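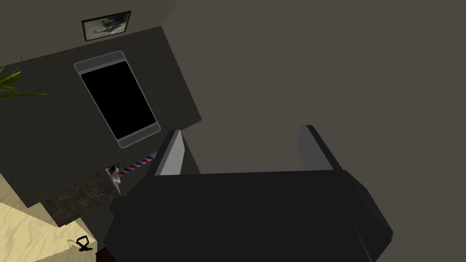 One reader wrote in to say that a town without a proper bus station has no business running a night bus, and that I should stop cheering for the 408. I've read that letter several times now, and I still want to cheer.

The 408 leaves Clutby at 11:40 p.m., rolls out past the hospital and the bakery plant, and gets to Wamolholm a little after midnight. Then it turns around and does it again, and again, until the first morning bus takes over. It began in January as a trial. I ride it home from late shifts, and I love it more than any grown person should love a bus!

What gets me is how ordinary it feels already. Nurses sleep on it with their bags on their laps. Bakers get on smelling of soap and get off an hour before the bread starts. Kids who stayed too long at a friend's house ride home without waking a parent. A year ago all of those people were begging for lifts or paying for a cab - or turning down the shift in the first place.

The town's own count says 3,025 trips were taken in the first month and 792 of them came after 2 a.m. Look at that second figure for a minute. Those are hours when we were told the streets were dead and a bus would carry nothing but its driver.

Yes, it costs money. So do streetlights, and I have never heard anyone ask a streetlight to break even. The reader is right that we need a station, with a roof and a heater and a clock that works. I'd sign that petition tonight. But a station takes years, and people need to get home from work this week. Run the bus first and let the riders show you where the benches should go.

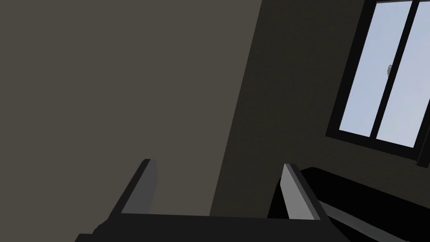

What I'd ask for next

More stops, to begin with. The stretch by Quansah Road has 136 homes and no place to get on, so people walk to the next stop along a shoulder with no sidewalk. One pole and one sign would fix that.

I'd also like the timetable printed in big type and posted at every stop. The Vaveo app is fine when your phone is charged, but at the end of a ten-hour shift mine never is.

And please, keep the drivers on the same nights. They know who gets off where, and they wait when they see someone running. I was that someone last week, shoes untied, waving a sandwich - and the doors stayed open.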